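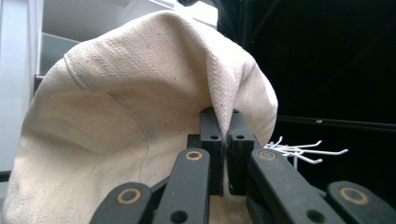
Cream canvas, draped. Small dark specks in the weave.

January, 4:15 pm. Shrinkage test for the apron cloth, second round.

Cut 7 squares from the Nustedmont roll, each marked with thread at the corners (the pen washed out last time, my mistake). Distance between marks 553 mm in both directions. Washed at 55 degrees with the powder we always use, no softener. Line dried over night, then pressed with the dry iron.

Results in the warp are what Satish expected, between three and four percent. The weft is strange. Five squares lost almost nothing and two lost nearly five percent. I measured these two again with the steel ruler and got the same. Both come from close to the selvedge, so maybe the tension is different there. Senthil Iyer thinks I pressed them too hard and pulled the fabric. It is possible, I will press the next ones through a cloth and not move the iron sideways.

Dark specks: Dzintra says this is seed husk and it is normal for unbleached cotton. After washing I see fewer of them, but I did not compare properly.

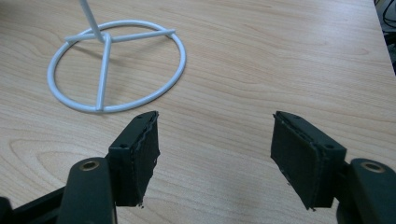
White wire stand on the table, pale wood.

Weight after washing: one square came out at 106 g. I forgot to weigh it before, so this number is not useful alone. Thenmozhi, please do not put it in the table yet.

To do:
- ask Wavisby if the second roll is from the same batch
- cut new squares, middle of the cloth only, weigh BEFORE washing
- one extra square in cold water for Murali, he wants it for the bag pattern
- buy thread, the red is nearly finished

Pattern allowance stays at five percent until the new numbers are in.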